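Where Does a Parcel Spend Its Time? My Project on the Gornside Depot

Student project report, September 2023
Zulkifli Yusof

I picked this subject because my mom kept losing packages. Well, not losing them exactly. She'd order something, the tracking page would say it was at the Gornside depot, and then it would say that for days and days. Gornside is a short bus ride from our apartment! I could have walked over and carried the thing home. So when our teacher, Ms. Lumenta (Hidayah Lumenta, who put up with a lot of emails from me), told us to choose an everyday system and find out how it works, I knew right away what I wanted to do.

My question was pretty simple: from the moment a parcel gets to the depot until it's at somebody's door, where does the time go? My guess going in was the driving. I figured the vans were stuck in traffic or there weren't enough of them. I was wrong about that, and I'll get to why.

How I did it

I wrote to the depot in May and they let me come in on 7 different mornings over the spring and early summer. I had to wear a vest that came down to my knees. I wasn't allowed to touch anything, and I couldn't write down names or addresses, which is fair, so I gave every parcel a number in my notebook instead. I followed 40 parcels all the way through. For each one I wrote down when it came off the truck, when it got scanned, when it was put in a cage for its route, and when the van left with it. The drivers' handhelds gave the delivery time, and the shift lead read those out to me the next visit.

I know 40 isn't very many. The depot handles 3000 on a normal day, so mine are a tiny slice, and they're all morning parcels too. I'd love to go back and do an evening shift, but I had a curfew and a math final.

What happens inside

The trucks come up from Tinderthorpe, where the big regional center is, and they back up to the dock before it's light out. Everything comes off in a big jumble. Then each parcel gets scanned, turned label side up, and sent down toward the cages. There's one cage per route and 28 routes, and the route numbers are painted on the wall in an order that makes no sense to anyone under the age of fifty (it's the order the routes were added, I asked).

The people who do this are so fast. I tried to keep up with one woman just reading the route numbers off the labels and I was behind after maybe a minute. She told me you stop reading the whole address after a while and only look at the last bit of the zip code, and then your hands kind of know where to go.

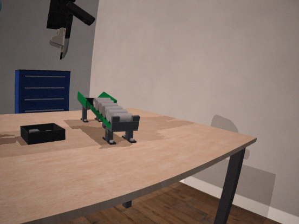 Small stuff is what slows everybody down, though. A big square box is easy. You put it down, it goes. The padded envelopes and the skinny tubes are a pain because they slide under things or turn sideways, and then somebody has to stop and sort out the mess. Fourteen-inch boxes with a floppy bottom are apparently the worst of all, and one of the guys on the dock has strong feelings about a certain pet food seller that I probably shouldn't write down in a school report.

What I found

OK so, the driving. For most of my parcels the van part was the shortest wait of the whole trip! Once a parcel was in a cage, it was on its way. The long waits were before that, and there were two big ones.

The first is a shelf at the back that everyone calls Rana. I thought it was an official system name and I wrote it in capital letters in my notes for two visits. It's just named after a lady who used to run it. Rana is where a parcel goes if the label won't scan or the address doesn't match anything. Someone works through the shelf when there's a quiet moment, and in the mornings there isn't one. So a parcel with a smudged label at the start of the shift can sit there until the vans have all left, and then it's stuck until the next day at least.

The second is what I started calling the second-try loop. If nobody's home, the parcel comes back, and it doesn't go straight into its old cage. It goes back to the start with all the new ones. It gets scanned again, turned again, sorted again. I had one parcel (number 19, I got very attached to number 19) that did the whole loop and then ended up on Rana because the "sorry we missed you" sticker was covering part of the label. When it finally got delivered I told my entire family at dinner and they were polite about it.

What I'd change

I'm not an expert and the people there know way more than me, but I did ask the shift lead about two ideas. One was putting the missed-delivery sticker on the back. She laughed and said they've been told to do that, it's just that drivers are in a hurry and the front is right there. The other was a separate cage for second tries. She liked that one but said there's no floor space for it, and having squeezed past those cages in a giant vest, I believe her.

There's a new scanner system called Bromik that the depot is supposed to get. The people I talked to hope it will be better at reading bad labels, which would keep more stuff off the shelf. I don't have any numbers on it, so I left it out of my chart.

Things I'd do differently

My first visit was mostly wasted. I wrote down times from my phone and from the wall clock, and the wall clock is slow, so I had to throw out that page and start over. I also wish I'd recorded what kind of package each one was from the very beginning. I only thought of that halfway through, after all the talk about tubes and envelopes, so I can't say for sure if small parcels end up on Rana more often. It looked like it to me, but looking like it isn't data, as Ms. Lumenta wrote on my draft in green pen.

I also want to thank the morning shift for letting me stand in the way, and for the donuts. My mom has started writing our apartment number extra big on everything she orders, and I haven't had the heart to tell her the label gets printed by the store.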